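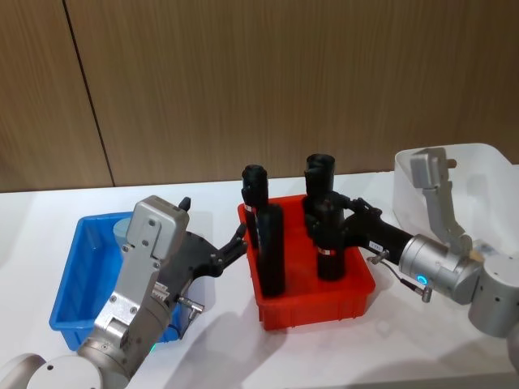
Unit 7. Budgeting a two-arm bin sorting cell

The arm quote is the smallest part of the work. List grippers, connectors, spare fingers, bins and table as separate lines, each with a lead time. In the Brimthorpe plan, grippers were folded into "accessories" and the request was returned in November.

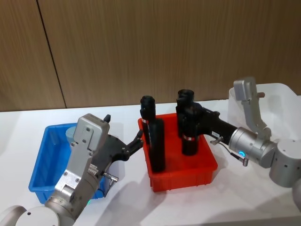 Price the spares per arm. Two arms of the same model can share one spare gripper if the mounts match; check the part numbers before you assume it. Allow up to 33 percent of the gripper line for wear parts in the first year. Bins are cheap, but fix their size early, as reach and table width depend on it.

Integration hours go on their own line. Nelolside planned 219 and left out operator training.

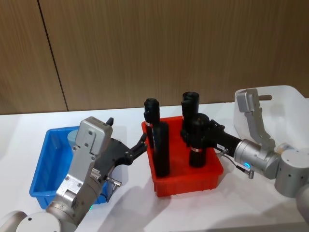 Tharun Annamalai would put training ahead of spares, on the grounds that a late spare stops one arm and an untrained shift stops both. Either order is accepted in the assignment if the costs are shown.

Reading: Zastine planning sheet, section 2.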